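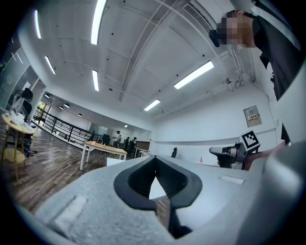 How long should the shutter stay open for moving water at dusk?

Start at 4 seconds and adjust from there. Below one second the water still shows separate drops, and past 15 seconds a small swell turns into flat mist with no shape left in it.

I worked this out over January at Piltholm, on the stone slip below the harbour wall. The tide matters more than the light. On a rising tide each wave covers the lower steps and drains back in white lines, and those lines are what a 4 second exposure records well. On a falling tide the steps are bare and there is little to draw with.

Settings were ISO 100 and f/11 throughout, with a 3 stop filter until the sun had gone and no filter after that. I focused by hand on the iron ring at the end of the slip, then left the ring on the lens alone.

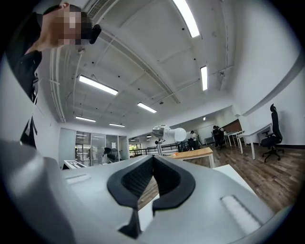 Wind was the main cause of lost shots. I hung a bag from the centre column, which helped until the bag itself began to swing. Ilídio Sequeira suggested resting it on the ground with the strap just tight, and that cured most of it.

My folder for the month holds 3,145 files. I kept 15. Ettore Testa has asked for one to print - probably the view towards Kosarano point, taken shortly after sunset, though the horizon needs turning by half a degree first.

Next month I want to try the same settings from the north side, where the rock is darker.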